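Home | Markets | Bonds | Funds | Retirement | Tools | Contact

Cronin prices first senior notes, sets five-year maturity

November 2018

Cronin, the packaging and paperboard converter, has priced its first issue of senior unsecured notes. The company sold $100 million of five-year paper at par with a fixed coupon of 5.15 percent, paid semi-annually. Proceeds go toward repaying a floating-rate term loan and toward general corporate purposes.

The notes were offered to institutional buyers and, through a smaller tranche, to individual investors in minimum amounts of $2,000. Fekstead acted as lead manager. Nanent is the trustee and paying agent.

At pricing, the notes yielded 131 basis points more than the company's existing bank debt would have cost on a five-year swapped basis. Cronin said it accepted the higher rate in return for a fixed payment and a looser set of maintenance tests. The term loan required the company to meet a debt-to-earnings test every quarter. The notes carry an incurrence test only, so the ratio is checked when the company takes on new debt or pays a special dividend.

Fekstead reported orders from 3268 accounts, of which 2516 received an allocation. Accounts that placed orders with a minimum yield above the final coupon were not filled. Retail orders were filled first up to the minimum amount, and the balance was divided in proportion to order size.

The notes rank equally with the company's other unsecured debt and behind a secured revolving credit line, which was undrawn at the end of the last quarter. Holders have no claim on specific plant or equipment. If the company is sold and the notes are downgraded within 90 days of the sale, holders may require repurchase at 101 percent of face value plus accrued interest.

The issuer may call the notes after the third year at 102.575 percent of face value, and after the fourth year at par. Before the third year it may redeem only by paying a make-whole amount, calculated from the yield on the Treasury note closest in maturity plus 50 basis points. Investors who buy above par in the secondary market should work out yield to the first call date as well as yield to maturity, and use the lower of the two.

"The call schedule is where retail buyers should spend their time," said Bríd Daly, a credit analyst at Jinum. "A 5.15 coupon for five years and a 5.15 coupon for three years are different investments. If rates drop, you should assume you own the shorter one."

Daly rates the notes one step below investment grade. She noted that the company draws a large share of its revenue from a few beverage customers and that board prices have risen since June. Supply contracts allow Cronin to pass on higher input costs, with a delay of one quarter.

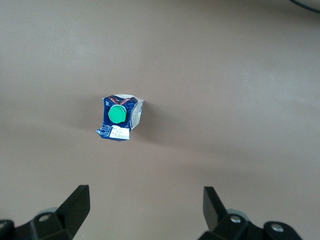

Drink carton with screw cap.

Interest starts to accrue on the settlement date. Payments are made twice a year to holders of record 15 days before each payment date. Interest is calculated on a 360-day year of twelve 30-day months, and a buyer in the secondary market pays the seller the interest accrued since the last payment.

The notes will not be listed on an exchange. Fekstead has said it intends to make a market but is under no obligation to do so. Quotes for lots under $25,000 may be wider than those shown for institutional trades. Interest is taxable as ordinary income when the notes are held outside a retirement account.

The indenture and the final pricing supplement can be requested from Nanent.

Contact us | Terms of use | Copyright 2018, all rights reserved | Back to top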